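Plulix Moist Tissue Pad
Item no. 2997
Made by Pestix, Grelodville

Suturing practice pad with a soft, rounded surface for stitch and knot work under close lighting. Sold singly or in a pack of 4. Needles, thread and instruments are not included.

Overview

The Plulix pad is meant for people who already know how to place a stitch and want to repeat it on a surface that moves a little. It lies over a base or a rolled towel and can be bunched up to make folds. Cut it where you want the wound to be. 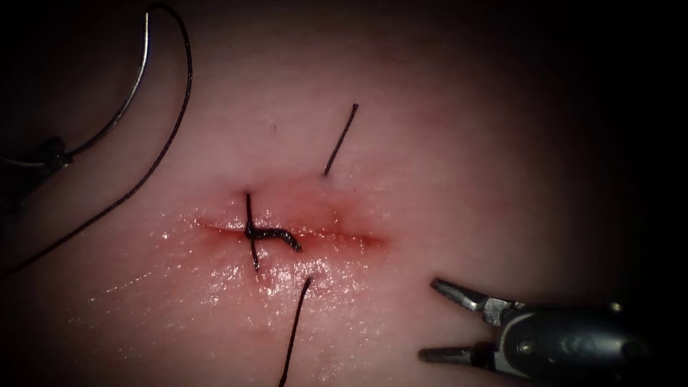
A short, straight incision is the usual starting point, and most users work with interrupted stitches before trying a running one. Dark thread is easy to follow on the pink surface. With a single stitch tied across the cut and both tails left untrimmed, you can check where the knot lies before trimming. The color is deeper along the cut and softens farther out, so the working area is easy to find again after you look away. Leave enough room between stitches for the edges to come together without puckering.

The surface should be kept moist during use. Mist it with clean water before the first stitch and again when it starts to drag. Too much water will pool in the folds and hide the thread. Wipe the surface with a damp cloth between exercises and pick off clippings of thread as you go, as they stick to a wet pad and can get pulled into the next knot.

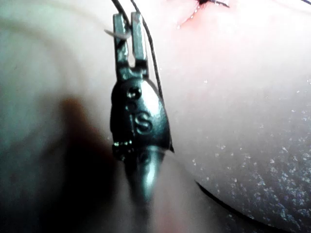
What is in the box

Single: one pad, one storage pouch, one instruction sheet.
Pack of 4: four pads, four storage pouches, one instruction sheet.

Thread and needles

Any common practice suture will work. We suggest a black thread for the first few sessions and a small, curved needle. A large needle leaves holes that stay open and shortens the life of the pad. Take the needle through the two sides in separate bites if the cut sits in a fold.
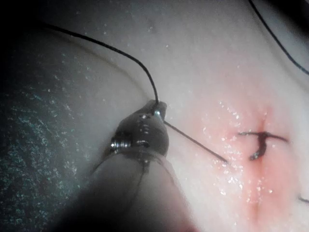

Needle and black thread over the pale surface of the pad.

Care and storage

Rinse in cool water, pat dry and return the pad to its pouch. Store flat and away from direct sun. Do not freeze. Do not use alcohol or bleach, which will stiffen the surface. A pad that has been cut many times in one area can be turned end for end to give a fresh working area. Keep each cut at least the width of a finger from the last one, and do not run a cut all the way to the border of the pad,
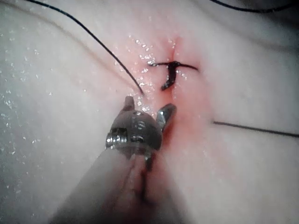
as the border is what keeps the pad in shape when you pull on it. With normal use a pad will take about 9 cuts before it needs to be replaced.

Related items

Raju pad base, fits all Plulix pads
Raju thread assortment, black
Plulix storage pouch, replacement

Shipping

Ships from Grelodville. Unopened pads can be returned. Pads that have been cut cannot.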